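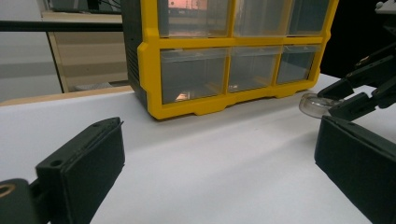 Gediminas Butkienė told reporters the patrols would stay on the Skernon road until the last of the cached weapons had been accounted for, and that residents of Plikunance should keep to the main route after 6 p.m.

The district command recovered 23 rifles and over 100 rounds of ammunition on Wednesday, following two exchanges of fire in the hills north of Plikunance. Two soldiers were treated for minor wounds at the Arango field hospital and have returned to duty. No civilian casualties were reported.

The first exchange began at 5:40 a.m., when a patrol came under fire near the Nomov quarry. The second took place on the eastern slope — the armed group withdrew toward the river before noon.

Filipa Cordeiro, spokesperson for the command, said serial numbers are being checked against the registry of stolen service weapons. "We will release the results when the check is complete," Cordeiro said.

The quarry road remains closed to heavy vehicles. Farm traffic is permitted in daylight, subject to inspection at the Skernon checkpoint.

14 shares | 3 comments

Contact: District Command Media Office, Plikunance | Back to top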